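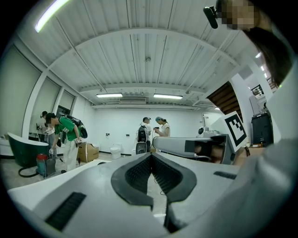 Whoever cleaned the pads last had used the wrong cloth, one trainee at Irnside reported in the service log, and there was lint all through the texture. The jaws still opened and closed. They had started dropping small parts, and two people had already tried to fix that by adjusting the linkage.

Chapter 9
Looking After a Hand-Held Gripper

Mirnilmont Trades Press
March 23, 2026
18 shares | 9 comments

The linkage on that gripper was fine, and it took most of a shift to put it back the way it had been. This chapter covers the routine that should have come first. We use the Etar hand-held gripper throughout. If your shop has another make, the order of work is the same, but check the torque values and part numbers in its own manual.

A hand-held gripper does the same job as the gripper on an arm, except that a person carries it. It gets knocked against door frames and put down on floors. It also picks up skin oil and dust from whatever is being handled. Wear shows up first at the jaws, then at the marker, then in the shell.

9.1 Before you start

Switch the unit off and wait for the indicator to go out. Lay the gripper on a clean mat with the jaws facing away from you. Write the unit number and the cycle count at the top of a new log sheet. Do this before you touch anything, even if the fault looks obvious.

9.2 The jaws and pads

Open the jaws fully and look at the inner faces under a good light. The texture should be even from tip to root. Brush out any grit with a soft nylon brush, then wipe with a lint-free cloth dampened with water. Don't use solvent on the pads. It hardens them, and the damage may take a week or two to show.

Etar pads are changed at 2,000 cycles, or sooner if the texture has gone smooth at the tips. Always change them as a pair. A new pad facing an old one will pull the part to one side as the jaws close.

Close the jaws on the 18 mm gauge block and tug it gently. If it slips, check the pads again before going near the linkage.
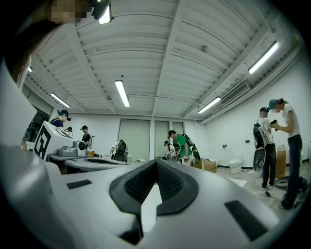 Figure 9.1 Hand-held gripper with a black pad at the centre of its white shell.

9.3 Vents and shell

Clear any vent slots with the brush only. Compressed air pushes dust further in. Run a fingertip along each seam of the shell and note any cracks or lifted edges on the sheet.

9.4 The marker

Where a square marker is fitted, it has to sit flat and be free of scratches. A lifted corner will throw the reading off. Replace a damaged marker and then repeat the alignment in Section 9.6. The Corrigan mount has a locating pin at one corner, so it can only go on one way.

A blank log sheet is printed on page 98. Make copies of it before you begin the exercises.

© Mirnilmont Trades Press. All rights reserved. | Contact | Back to top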